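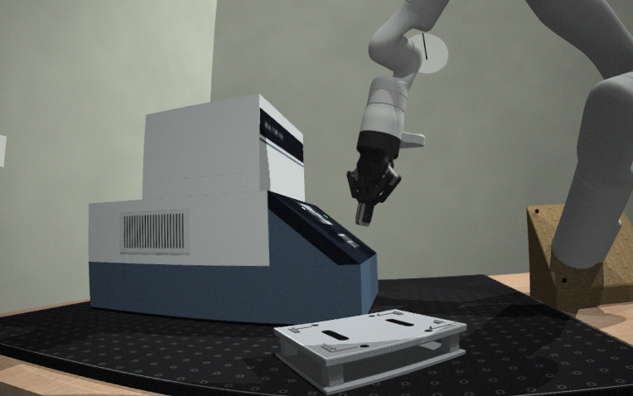
4. Setting up the cell in the simulator

Do this section before you let the real arm anywhere near the real instrument. The simulator forgives everything. The instrument costs more than your car and forgives nothing.

4.1 Load the cell

1. Start Suruteo and open the Prestow bench cell. The first load takes a while. The progress bar stops at the same place every time and then recovers.
2. Check that the arm, the instrument and the plate holder have all loaded. If one is missing, close the cell and open it again. Do not add the missing part by hand. It will land at the origin, inside the arm base, and the physics engine will have opinions.
3. Set the arm speed to 181. This is the slow setting. You will be tempted by 1000, as was Yaroslav Onyshchenko, and the log of that run is kept in the training folder.

Note: Speed values are unitless. We asked.

4.2 Line up the instrument

The tabletop holes are your ruler. Use them for every position in this section and ignore the wooden floor, which belongs to an older version of the room.

4. Select the instrument and turn on Snap to Holes.
5. Move it until its base lines up with a row of holes, then lock it.
6. Leave clearance between the control panel and the gripper's path. The sloped panel is the part most people hit, usually while looking at something else.
7. Select the plate holder and repeat steps 4 and 5.

Caution: Lock the instrument before you touch the plate holder. With both unlocked, Snap to Holes moves whichever one you were not thinking about.

4.3 Check from the wrist view

8. Switch to the wrist view and jog the arm slowly over the instrument base.
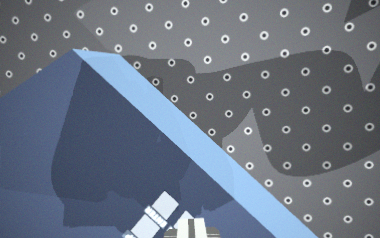

9. Compare the edge of the base with the rows of holes, and keep the fingers in sight while you do it. Perspective makes a straight edge look crooked, so go by the hole positions in the tabletop before you correct anything.
10. Shadows are switched on by default and should stay on. They are dark and jagged and have no collision shape, so there is no point steering around them. Qianru Qiu's first path file contains a very elegant detour around one.
11. If the gripper touches the base, the run stops with code 3297. Jog straight up, clear the code, and go back to step 8. Jogging sideways gets you 3297 again, plus a beep.

4.4 Save

12. Return the arm to its home pose. The save button works in any pose - the loader does not.
13. Save the cell under a new name. Overwriting the Prestow file changes it for everyone, and Yulan Bai will find out by lunchtime.
14. Run the dry cycle at 181 from start to finish. If it completes without a stop, raise the speed to 800 and run it again.

Note: 800 is the highest value allowed on the real arm. The slider goes further for reasons lost to history.

Send the path file and both run logs to Yichen Cao for sign-off before starting section 5. Screenshots of the word "Complete" are not logs.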